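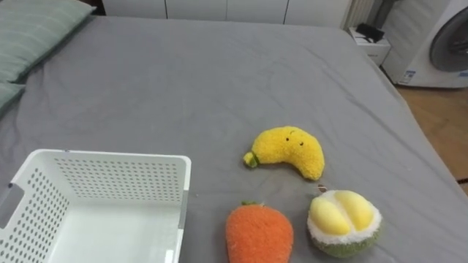 Words for Place: Notes for Session 5
Introduction to Language and Meaning, Summer Course at Markholm
Teacher: Hildegard Grube

These notes cover what I said in the lecture and a little that I had no time for. Please read them before we meet again, and bring the sheet with your own example sentences. The sheet can be in any language you know well.

1. Two things and a relation

When we say where something is, we almost always name two things. One is the thing we want to locate, and the other is the thing we use to locate it. In "The bike is next to the church," the bike is the first and the church is the second. Linguists call them figure and ground. You will also meet other terms in your reading, for example trajector and landmark. In this course I keep to figure and ground.

The two roles are not equal. The ground is usually larger, it stays in its place, and the listener already knows it. The figure is usually smaller and easier to move. This is why "The bike is next to the church" sounds normal and "The church is next to the bike" sounds strange, even though the two sentences describe the same distance between the same objects. The second sentence becomes possible if we are speaking about a very famous bike, or if somebody is looking at a model village and the parts can be moved.

Notice that the role belongs to the sentence. An object does not carry it around. A table is the ground in "The cup is on the table" and the figure in "The table is in the kitchen."

2. The English word "on"

Students often learn that "on" means "on top of." It is a good start, but it leaves out much of what English speakers do every day:

the cup on the table
the picture on the wall
the fly on the ceiling
the ring on my finger
the leaf on the branch
the stain on the shirt

Only the first of these needs a flat surface with something above it. What the six have in common is contact, and in most of them the ground also holds the figure so that it does not fall. We call this second part support. A stain does not need to be supported, so for this phrase contact must do the work alone. Stuart Ellwood asked in the lecture if we should then remove support from the definition. I would not remove it. I think it is better to say that the word has a center, where both contact and support are present, and that other uses lie at different distances from this center.

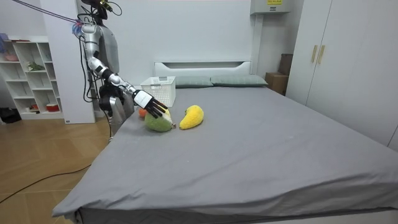
The center of a word is easiest to find with short, plain sentences in which nothing is hanging, stuck or printed. Take any object on a horizontal surface, say what you see, and then try to exchange the two nouns. It also helps to look for a chain, where one object is the figure in the first sentence and the ground in the second. With the green plush fruit we can say "The fruit is on the sheet" and then "The hand is on the fruit," and the fruit has changed its role between the two. Both sentences have contact. The question of support is clear in the first, but in the second we must think a little, because a hand has an arm that can carry it. English does not ask us to decide. "On" is correct in either case, and this tells us again that speakers accept the word before they have any knowledge about who carries the weight.

3. How other languages divide the same space

German has two common words where English has "on." For the cup on the table we say auf, and for the picture on the wall we say an. The direction of the surface is important here, although it does not explain everything.

Dutch makes a division too, but not the same one. The cup is op the table, the picture is aan the wall, and the ring is om the finger, where om has to do with going around something. A sticker on a door is again op, because the whole back of the sticker touches the door.

Swedish uses på for the cup and also for the picture, so it looks similar to English. But a lamp that hangs from the ceiling is i taket, literally "in the ceiling." Ylva Wallin told us that she made this mistake in English for years and that her listeners looked up for a hole.

Spanish can use en for the cup on the table and also for the apple in the bowl. If it is necessary to be exact, there are other words, such as sobre and dentro de. In daily speech the situation is often clear enough without them.

Japanese can use a noun for the upper area, ue, together with small words that connect it to the rest: tsukue no ue ni, "at the top area of the desk." Miyuki Ogura pointed out that ue does not require contact. A lamp that hangs above the desk may also be tsukue no ue ni. The English line between "on" and "above" is then not drawn by this word.

Korean is often discussed because of the verb kkita, which is used when things fit tightly together. A ring put on a finger and a book put into a close-fitting case can both take it. English separates these two as "on" and "in."

4. What we may conclude, and what we may not

From facts like these it is tempting to say that a Swedish speaker sees a ceiling differently. Please be careful with this step. A difference in words is evidence about words. If we want to say something about seeing or remembering, we need another kind of evidence, for example a task that people do without speaking. Detlef Kasten will come in October to present his work on this, and I do not want to take his examples from him.

What we may say is that space does not come already divided into "in," "on" and "above," with labels waiting in each language. Children have to learn where their language puts the borders. They often know the common uses very early and the unusual ones much later.

5. Work at home

Choose one place word from a language that is not English. Collect 30 natural uses of it, from a newspaper, a novel or the speech of your family. Do not invent them yourself, for invented sentences are always too clean.

Sort your uses into groups and give each group a name. Write down the uses that did not want to go into any group, and keep them. I am more interested in these than in the tidy ones.

Then write a text of 300 words in which you explain what you think is the center of the word. Mark figure and ground in at least 8 of your sentences. Use one line under the figure and two lines under the ground, as on the board.

You may work in pairs if you share a language. Put the pages in my box on the second floor, next to the copy machine.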